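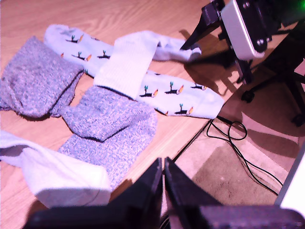 4.2 Recording a demonstration by remote control

Complete the leader arm calibration in section 4.1 before you start. These steps apply to loose items such as socks and small towels.

1. Place the items within reach of the follower arm. Overlapping is allowed.
2. Hold the leader handle with the fingers closed and press Enable. The follower moves to match the leader at reduced speed.
3. Wait for the status line to read READY, then press Record.
4. Move to the first item and open the fingers just before contact. Grasp knit fabric at the cuff or at a fold.
5. Lift, carry and release. Keep the motion continuous - pauses longer than four seconds split the recording.
6. Press Stop, then Save or Discard.

Note: Change the layout between recordings. A set of around 1,000 recordings with the same layout trains poorly on new ones.

Note: Discard any recording in which you touched an item by hand.

CAUTION: Do not press the fingertips into the floor. If the force bar reaches 7, release Enable and raise the leader before continuing.

CAUTION: Keep cables out of the path of the arm.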